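We use cookies to improve your experience. Accept | Manage settings

4.2 Failure during door passage

Of 1252 simulated runs, 539 ended in a fault. Almost all of these came after the door was open. The planner treated the lever as a point on the door face and ignored its length, so the arm struck it on the way through. 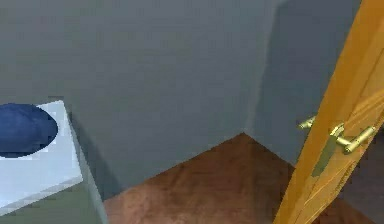

Figure 3. Simulated room with open door, brass lever handles and cabinet.

The force limit did not trip in 3 of the runs, and the arm kept pushing. We now stop on joint error as well.

Comments

Feven Tsegaye: Was the limit the same for both sides of the door?

Loïc Lacroix: We saw this on Grondar too.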